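Re: [premum-house] frames for the hallway wall
3 replies · 0 shares

From: Chia-jung Tam
To: premum-house list

Hui-mei Tsang wrote in June:
> I have a box of frames from the Prirden apartment that need to go
> up somewhere. Does the white wall with the vent have room? Also,
> does anybody still have the hooks we bought for the Wei prints?
> I don't want to buy another 1000 of them.

The hooks are in the hall closet, top shelf, in the Flenitine tin. There are plenty left, but the nails that came with them are soft and bend if you hit them at an angle. Use the ones from the jar instead.

The wall has room if we stay clear of the vent. I would leave a hand's width between the grille and the nearest frame — more if the frame is light and likely to rattle. I taped paper cutouts up last night and five frames fit in one row without crowding the door. If we want more than that we need a second row, and then the light switch gets in the way.

Order I have in mind, tell me if you want to change it:

1. The two Wei prints, closest to the door.
2. The map. It is heavy and needs two hooks.
3. The black frame with the light insert and the dark branches, or plants, whichever they are. The border is thin, so hold it by the sides and don't press on the corners. 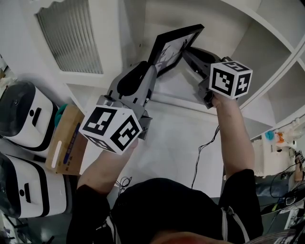
4. The small mirror, last in the row. It needs new wire before it goes up, and I have some in my desk.

I can start after 5 if someone holds the level.

Chia-jung

2 comments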